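Our Table-Clearing Arm Keeps Letting Go Too Soon

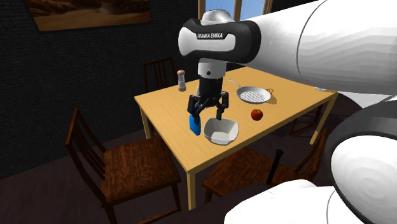 The simulated dining room, with the arm over the bowl and the apple farther back.

By Chukwuemeka Okeke
January

So, a bit of a rough week at Skila! We've been teaching a simulated Franka arm to clear a dining table, and on Tuesday-night's-leftovers sorts of jobs (bowl, frying pan, an apple) it had been doing great. Then we loaded the new grip controller from Talero and things started hitting the floor.

I went through the logs with a very large coffee. Out of 70 overnight runs, the arm opened its fingers early in 23 of them, usually while it was still swinging away from the table. The bowl got the worst of it. The apple rolled off once and the arm carried on as if it still had it, which made me laugh and then made me worry, as the same controller was supposed to go onto our real arm in Graltevbridge next.

The trouble seems to be a timeout. If a move takes longer than 20 seconds, the controller decides the job is over and lets go, wherever the arm happens to be. Fine for short hops, pretty awful for anything slow and careful.

We've put the real arm on hold and gone back to the old controller for now. Talero has our logs and says a patch is coming. I'll rerun the whole batch when it lands and post the numbers, good or bad.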